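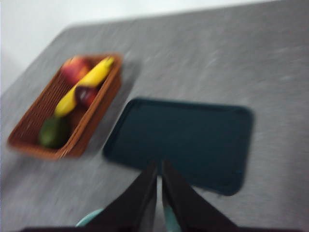

腕部相机视角，夹爪正对托盘近侧边缘，左边是水果篮

开场（别寒暄，直接进）

先问台下：有谁家里或者合租的工坊里放着一台机械臂？举手的人里，上个月开过机的有谁？停一下，等他们笑完。

我今天讲的是 Pralby，一台在共享工坊里攒出来的桌面机械臂。任务写在白板上只有一行字：把水果从篮子里拿到托盘里。我对家用机器人一直不太信，做完这个项目以后还是不太信，只是现在能说清楚不信在哪里。

回到这张图。让大家看糊的程度。这是控制程序拿来做判断的那种画面，网上演示视频里从来不放。苹果和香蕉人眼一下就认出来了，篮子左下角那个深绿色的，我问过工坊里好几个人，有说牛油果的，有说青柠的。模型给的答案也在这两个之间跳。颜色深、椭圆形、又贴着篮子内壁，换谁来看都得犹豫。

（这里别展开讲视觉模型，后面有时间再说。）

第一部分：钱和时间

预算表翻出来讲。最早定的数是 300 欧，只算材料。到去年 11 月停下来对账，花了 442 欧。多出来的部分没有一样是大件：换过的舵机、两种不合适的线、一块烧掉的驱动板、寄错又寄回去的运费。要强调这个表里没有打印机的电费，也没有人工。如果有人说“三百块在家做一台机械臂”，请他把报废的零件一起拍出来。

工时我没有认真记，不报数。只说一句：装机械部分比我想的快，走线和标定比我想的慢得多。

第二部分：夹爪

指尖做得很窄，两根黑色手指往前收成尖。当初的理由是篮子里东西挨得紧，宽的伸不进去。这个理由成立，代价是接触面小，圆的东西受力一偏就转。苹果最明显。往指尖贴硅胶皮有帮助，贴了两周就起边，起边以后比不贴还糟。

Zudach 那套开源夹爪图纸我们试过，文件很漂亮，装配说明缺了一页，公差是按他们自己的打印机写的。我不是要批评做图纸的人，人家免费放出来。我批评的是转发的人，自己没打印过就写“一个周末搞定”。

讲到这里可以把旧指尖传下去给大家摸。记得收回来，上次少了一个。

第三部分：相机装在手腕上

优点：离物体近，不用在房间里另外架三脚架，换桌子也不用重新算外参。

缺点就是各位看到的。手一动，画面全动。篮子的编织纹路只剩一点影子，水果边缘是斜着拖开的双影。光线不够，曝光时间就得拉长，拉长就糊。我们试过的办法按顺序讲：

加灯。有效，灰色桌面开始反光，又多一个问题。
减速。有效，慢到旁边的人以为死机了。
走到位停一下再取图。目前用这个，停 200 毫秒。
软件去模糊。试了一晚上，放弃。处理出来的图人看着舒服，检测结果没有变好。

最后一条会有人反驳，肯定有人说他用的某某模型没问题。回答：欢迎，把你的原始画面和失败的那些一起给我看。

第四部分：所谓成功率

这部分语速放慢。

很多家庭项目报一个百分比，我建议各位听到以后先问三件事。水果是谁摆的？失败以后是谁把它捡回来放好的？有没有换过篮子？

我们自己也犯过这个错。早期的测试都用同一个红褐色的编织篮，摆在托盘左边，斜着放，角度差不多。程序表现不错，大家很高兴。后来把篮子转了一下方向，香蕉抓不准了。所以早期那批数字我不放在幻灯片里，问也不给，给了会误导人。

香蕉单独说一句。它是弯的，横在篮子中间，抓哪里都有道理，程序选的点经常没道理。那个深红发紫的小果子紧挨着它，抓香蕉的时候手指容易先碰到小的。解决办法很土：先拿挡路的。这条规则是人写进去的，没有什么学习。我觉得应该老实承认这一点。

托盘是深色的，接近墨绿发黑，当初随手拿的。内部几乎没有纹理，边上有一点反光。对检测托盘本身来说不算好选择，对检测托盘里的水果倒是不错，黄色和红色放上去很清楚。想复现的人可以先换托盘试试，比换模型便宜。

第五部分：值不值得做

对照组是一只手。用手把篮子里的水果挪到托盘里，你一边接电话一边就做完了。每次有人跟我说家用机械臂马上能收拾厨房，我就想请他先盯着 Pralby 拿一个苹果，从头看到尾，不许快进。

那为什么还做？我自己的答案是想知道宣传里省掉的是哪些步骤。现在知道一部分了：摆放、光线、停顿、重新标定，还有旁边站着的那个人，手一直放在急停上。急停一定要讲，做家庭项目的人最爱省这个。我们的急停是后来加的，本来应该第一天就有。

Petchrat 工坊那边有人打算接着做，想把篮子换成抽屉。我表示怀疑，话已经当面说过，在这里再说一次也不算背后议论。先把篮子换三种颜色跑一遍，再谈抽屉。

如果时间不够，砍掉第二部分的图纸那段，别砍第四部分。

备用问答

会问用什么控制板：Plititz 的小板子，能用，文档一般，别买散装排线。

会问能不能抓鸡蛋：没试，不打算在工坊的桌上试。

会问代码开不开放：开放，写得乱，标定脚本里有写死的路径，自己改。

会问要不要换深度相机：可能有用。离得太近的时候很多型号量不出来，买之前看最小工作距离。

会问下一版改什么：指尖换宽一点，做成可以拆的；线从手臂内部走；灯固定在手腕上，跟相机一起动。

散场前提醒大家把椅子推回去，工坊九点锁门。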